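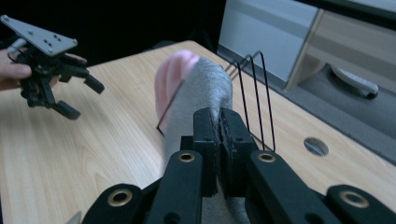 8 March 2025. Pilling and abrasion, socks and light knits. Finished the second batch for Sirnemen today on the Trellel rub tester, 2000 cycles per swatch, stopping at 400 to grade. The yarn from Górecki pilled early and then leveled off. The Hiterska yarn did the reverse: clean at 400, bad by the end. We still have no good way to grade heathered grays, where the light and dark fibers hide the small pills. The gray sock with the pink toe is a fair case of it. The body is fuzzy all over and a grader could call it a 3 or a 4, while a plain color like the toe is much easier to call. I now grade heathers under the side lamp only, with the overhead off.

Swatch 834 was thrown out. The edge had crept under the clamp ring and the wear mark ran off center. Recut from the same leg, slightly larger, and it held.

Toe seams are a separate problem. The standard head rides up on the seam and wears a line next to it, so the numbers say more about the head than the yarn. Tried a foam backing under the swatch. Better, but the foam packs down after 15 swatches and the load drifts. Need a thicker sheet or a set schedule for changing it.

Washed samples are drying flat on the rack — do not tumble them. The September set was tumbled and we could not compare it with anything.

To do: reorder abradant cloth, check the counter on the left station (it skipped twice), send Sirnemen the grades without the seam results.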